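# Chapter 7: Looking After a Two-Gripper Cell
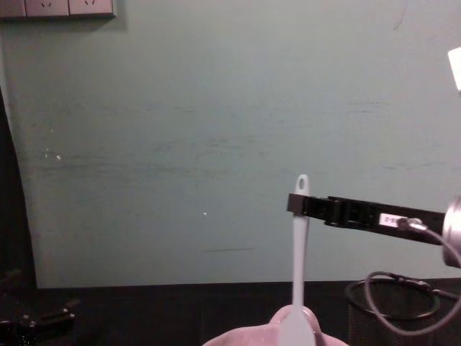

**Figure 7.1** Spatula held upright in the soft gripper, with the black gripper's fingertip beside the handle.

I learned cell maintenance on a bench at Jernton, and my first lesson was about a cable. I'd spent most of a July afternoon hunting for a software bug that made one gripper drop out at random. Lingyun Shao walked over, wiggled the connector on the side of the gripper body, and the fault came and went under her fingers. I felt pretty silly!

So we're going to start with cables in this chapter, before we touch a single setting. Look at the gray one in Figure 7.1 and how it loops down from the connector. You want slack like that, enough for the wrist to turn all the way both ways (try it slowly, by hand, with the drives off), but you also want to know where the loop goes when the arm swings low. Mine used to snag on everything.

After cables we'll get to fingers. Soft grippers and hard ones wear in completely different ways, and I check them on different days. At Jernton we logged 2,076 grasps on one set of soft fingers and swapped them at the first small tear - your number will be different, so please don't copy mine. Hard fingertips hold up longer, but they get knocked out of line, and then every handover is a little bit off.

Handovers are the last part of the chapter and my favorite. I like to practice with a kitchen spatula. The handle is slim, so an alignment error shows up right away, and a new one costs next to nothing if you bend it.

**Before you read on**

- Find the maintenance log for your own cell and read the last 37 entries.
- Write down every connector you can reach without tools.
- Power down and feel each one for play. Mark the loose ones with tape; we'll fix them in Section 7.2.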